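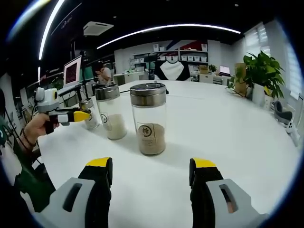 Clear glass jars in different sizes, Unit 5.

Packaging Materials I
Unit 5: Glass Containers
Instructor: Marlina Teoh
Trernell College, Department of Food and Packaging

Read this handout before the lab. The chapter on closures in the course reader covers lids in more detail, so they get only a short section here.

What container glass is made of

Almost all food jars and bottles are made of soda-lime glass. The main ingredient is silica, which comes from sand. Pure silica makes a very good glass but melts at a temperature too high for cheap production. Soda ash is added to bring the melting temperature down. A glass made from only silica and soda would slowly dissolve in water, so limestone is added to make it stable. Small amounts of alumina improve its resistance to chemicals.

Laboratory glassware and some ovenware are made of borosilicate glass instead. It contains boron oxide and expands much less when heated. It costs more to melt and shape, and you will rarely see it used for ordinary grocery packaging.

Broken or recycled glass added to the furnace is called cullet. Cullet melts at a lower temperature than the raw batch, so the furnace uses less fuel. The Iver plant we use as our case study runs its green glass at 60 percent cullet. Its clear glass runs at half that, 30 percent, because clear glass tolerates very little color contamination.

Color

Iron in the sand gives glass a light green tint. For clear glass (the trade calls it flint), the plant buys low-iron sand and adds a decolorizer, usually selenium with a little cobalt. These do not remove the iron. They add faint colors that cancel out the green to the eye.

Amber glass is made with iron, sulfur and carbon. It blocks most ultraviolet light and much of the blue, and is used for beer, some medicines and some oils. Green glass is colored with chromium oxide and gives only partial protection. Clear glass lets nearly all visible light through. Foods that fade or turn rancid in light need a carton, a sleeve or a dark shelf if they are sold in clear jars.

Forming

Molten glass leaves the furnace through a channel called the forehearth, where its temperature is evened out. It is then cut by shears into lumps called gobs. Each gob has the weight of one container. The gob drops into a first mold (the blank mold), where it takes a rough shape called a parison. The parison is moved to a second mold (the blow mold) and blown to its final shape.

There are 3 processes you should know by name:

Blow and blow. Air is used for both steps. Common for narrow-neck bottles.

Press and blow. A metal plunger presses the parison, then air finishes the shape. The usual choice for wide-mouth jars, and it gives a more even wall.

Narrow neck press and blow. A thin plunger makes the parison for a bottle. Allows a lighter container, but the plunger must be kept very clean, as small particles on it weaken the inside surface.

The threaded part at the top is called the finish. The name comes from hand blowing, when the top was the last part made. On a machine it is formed first, and the parison is held by it during transfer.

Annealing

A new jar cools faster on the outside than in the thicker parts of the wall. This leaves stress in the glass. If nothing is done, the jar may break from a light knock or for no clear reason hours later.

To relieve the stress, jars go through a long oven called a lehr. They are brought back up to the annealing temperature, held there, and cooled slowly. Stress can be checked with a polariscope. Under crossed polarizers, stressed glass shows bright bands or colors. We will do this in the lab.

Surface coatings

Fresh glass is strong, but its surface scratches easily, and scratches are where cracks start. Two coatings are applied. The hot end coating, usually tin oxide, goes on before the lehr. The cold end coating, often a polyethylene wax, goes on after it and makes the jars slide past each other on the filling line. Too much cold end coating will keep labels from sticking. Water-based adhesives are the most sensitive to this.

Thermal shock

Glass is much stronger in compression than in tension. When a hot jar is put into cold water, the outside shrinks before the inside does and is pulled into tension. When hot liquid goes into a cold jar, the outside is again in tension, as the inside is trying to expand. Cooling the outside suddenly is generally the more dangerous case.

Thick walls make the problem worse. A heavy jar is better against impact but worse against thermal shock. A sharp change in wall thickness at the heel, where the side meets the base, is a common starting point for breaks.

For work in our own lab, keep the difference between jar and contents under 30 °C. Commercial limits are set by the jar maker and should be read from the specification sheet.

Closures, briefly

The lug cap turns only part of the way around and is used on most sauces and jams. The continuous thread cap turns fully and is used for dry goods and spreads. The press-on twist-off cap is pushed straight down on the line, and its soft gasket takes the shape of the threads. A vacuum in the headspace holds the cap down. It forms when steam condenses or when a hot product cools and shrinks.

Terms to know

Batch, cullet, gob, parison, finish, heel, lehr, headspace, flint glass.

Case reading

Read the Dutix relish case in the course reader. The company changed from a heavy jar to a lighter one and saw breakage rise at the rinser. Note where on the jar the breaks began, what the line speed was before and after, and whether the cold end coating was changed at the same time. The short piece on Lūse, a small bottler that refills its own returned bottles, is optional for this unit but will be needed for Unit 6.

Lab preparation

Bring safety glasses and closed shoes. Gloves are supplied. Do not pick up broken glass by hand, even with gloves on; use the brush and pan by the sink. Broken glass goes in the marked bin and must not be mixed with the recycling.

Lab sheets are due at the start of the next class. Sketch the stress pattern for each sample and label the finish, shoulder, sidewall, heel and base.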